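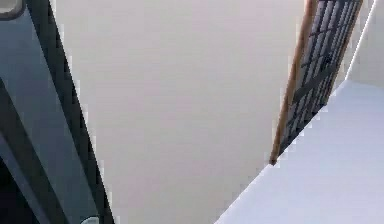
Open day at Keventon: what the simulator showed and what the quote left out

I went to the Keventon open day on 6 May 2026 with a simple question. We have a storeroom job that might suit an arm, and our budget for it has to be lodged by January. Should we buy the arm, or buy the simulation package first?

Keventon's answer, of course, was both. Their planning software is called Treltetti, and most of the morning was spent in front of it. Lakshmi Annamalai ran our session and she was good – patient, and willing to say when she didn't know. The licence is $2770 a year for 2 seats. Training is another $477 a head, and I only found that on the back page of the handout.

The demo job was a storage one, with a virtual cabinet of twelve fronts, big and small, each with its little round knob. I liked that somebody had bothered to make the drawers different sizes. I was less keen on the floor, which was clear right up to the cabinet.

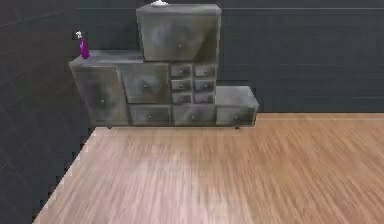

Our storeroom has never looked like that. It has a trolley, a step stool and whatever came in on the last truck, and I asked what it would cost to model all that. Modelling is charged at $427 per room. Change the shelving and you pay for the room again. I wrote that down twice.

The other thing I wanted was reach. A small knob is a fiddly target, and I'd like to know what an arm can manage before I sign for one. I was told the software will help me choose between the Wovard and the Sepp, the two arms they sell. It may well. But a program sold by the people who sell the arms is going to recommend an arm, and I'd want a trial on our own drawers with our own staff watching.

Camera placement matters too, and it's a line item most first budgets miss. If a big flat surface fills the view, you've paid for a camera that can't see the job. Ask how many views are in the base price. I asked, and I'm still waiting on the email.

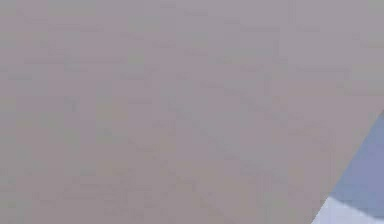 Kavitha Marar

My recommendation to our own crew is to hold off on the arm and ask for a month of Treltetti at no charge. If they say no, we've lost a morning and a parking fee.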